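Gronley's guest rooms reopen with room to spare
02/08/2018

I popped over to Pekgate this morning to catch the reopening of the Gronley guest house, and what a cheerful do it was! All 23 rooms are taking bookings again after a long refit, and the first guests were already queuing at the desk with their bags when I got there.

Beril Taşdemir, who runs the place, told me the old beds had been there since her aunt's day. "You could feel every spring," she said. The new rooms are singles and doubles, and breakfast now goes on until 11 — very welcome if you're a slow starter like me.
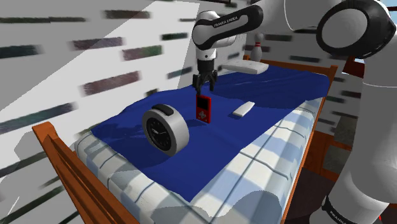
A single bed with a deep blue blanket.

Prices start at £60 a night, with 7 rooms kept back for people visiting family at the Trotberg hospital, who'll pay £22. The Vitale café next door is doing the evening meals until December, when Gronley's own kitchen should be ready. I had the soup and went back for more.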